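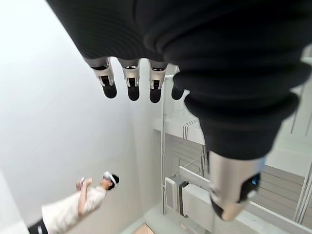
Care of Kitchen Surfaces: Handout 7
February. Prepared by Halima Jibrin

Marble is marked by acid. Wipe up lemon juice or vinegar at once. 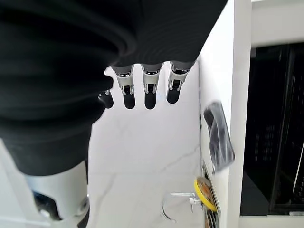
Use a soft cloth and mild soap, then rinse and dry. Scouring powder must not be used.

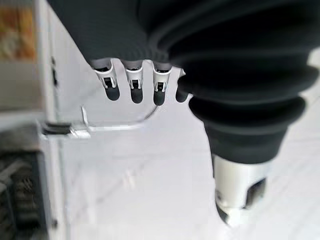

Metal handles are to be wiped along their length and buffed dry. 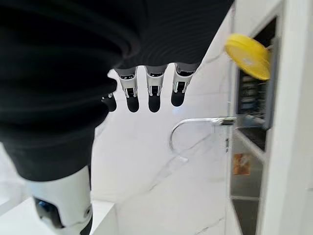 May marble walls be cleaned in the same manner? They may, working from the bottom upwards.

This site uses cookies. Accept / Settings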